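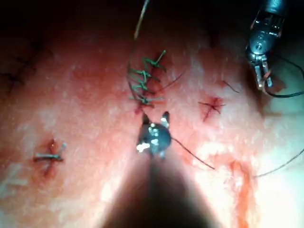 Workshop tips: thread, knots and wet surfaces
Filippos Lambrakis, Travine practice bench
Revised March

Interrupted stitches are the first closure most people practise at the bench, and the one most often done carelessly. Each stitch is tied and cut separately, so a fault in one knot does not run down the row. The green row is a typical vertical closure: five knots, one above another, with short tails splayed to either side. The notes that follow cover thread, spacing, tails and care of the practice tissue. They apply to bench practice only and are no guide to treating a wound.

Thread length
Cut the working length before the tissue comes out of its tub. For single stitches 25 cm is enough. Longer pieces can be used for several stitches in turn, but the free end picks up moisture and sticks to whatever it touches. Lay it out to one side, away from the line being closed, and check where it is before each throw. A dark thread shows up well on pale tissue and poorly in shadow; green is easier to follow on red.

Braided thread grips itself and holds a knot with fewer throws. Monofilament slides more easily and keeps the curl of the packet. Draw it gently between two gloved fingers to take the curl out. Do not pull it over a metal edge.

Spacing and bite
Mark the line before making the cut. Entry and exit points should be the same distance from the edges, and at the same depth on both sides. If one edge rides up over the other, the bites are uneven and the stitch should come out. Put the first stitch in the middle of a long cut and divide the remaining gaps by eye. On a short cut it is simpler to work from one end to the other.

Tension is judged at the edges of the cut. They should meet and stay level. Puckering or a pale ridge under the thread means the loop is too tight. Stop at that point, cut it and tie again — a tight loop cannot be eased once the second throw is down.

Knots and tails
Keep every knot on the same side of the line. Lay the first throw flat, reverse direction for the second, and reverse again for the third. Throws made all in one direction give a slipping knot that looks sound until it is loaded. To check, lift both tails and draw them apart steadily.

Leave tails long enough to grip. On the bench 5 mm will do. Trim both together, with the scissor tips turned slightly so that the knot stays in view. Loose offcuts should go straight into a dish. On a wet surface they are easily mistaken for the end of a live thread.

Jaws and grip
Hold thread by the end only. Jaws with a cross-hatched or ridged face mark the thread wherever they close on it, and a marked section should never end up inside the knot. Keep the two sets of tips close together when passing thread from one to the other. A wide gap makes for slack, and the slack drapes over the joints. If a loop does settle over the metalwork, let go with the jaws, lift the loop clear and take hold again near the end.

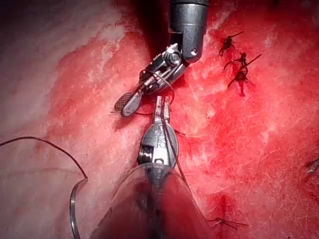

Stergiou writes that slack loops became much less frequent after the working length was brought down to 20 cm, and asks whether the same could be done with monofilament. It can, for one stitch per piece. With less than that the last throw becomes awkward, and the thread saved is hardly worth having.

Moisture and light
Tissue that dries at the surface tears at the entry holes. Mist it lightly between stitches and blot any pools. Strong light on a wet surface washes out the pale areas, so bring the lamp in low from one side and move it until the edges of the cut show up. A lamp set for the near end of the work will usually need moving again for the far end.

Clearing up
Needles go into the sharps box first, before anything is wiped. Bag the tissue on its own. Rinse thread scraps out of hinges and slots with a soft brush, then dry the joints with the jaws open. The 800 ml tubs from Preneo fit the lower fridge shelf; label the lid with the day and keep them apart from food.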